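3 min read

Fekham knit glove for the Nina hand

We love this glove. It gives the Nina hand a soft, rubbery grip on flat items, and it goes on in a minute or so. But the first version had a fault, and if you bought one before May you should read on.

At Wellard, a glove wore through at a fingertip after 778 hours. A few threads worked into the last joint, the finger stalled half closed, and the motor overheated before the hand shut itself off. No one was hurt – the hand was badly cooked, though! Flarasent has since reworked the fingertips and run the new glove for 1,375 hours without a stall.

The black knit is covered in small raised dots, fingertips included, and it bunches into ridges at each joint. With the fingers spread, those ridges are easy to check.
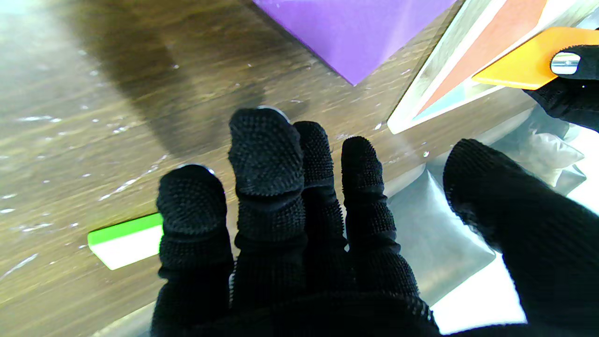
Before each shift

Power down the hand first. Look over every fingertip for thin spots, then pull the knit snug. Swap the glove at 64 hours, sooner if a thread is loose. Spare pairs ship under part 13.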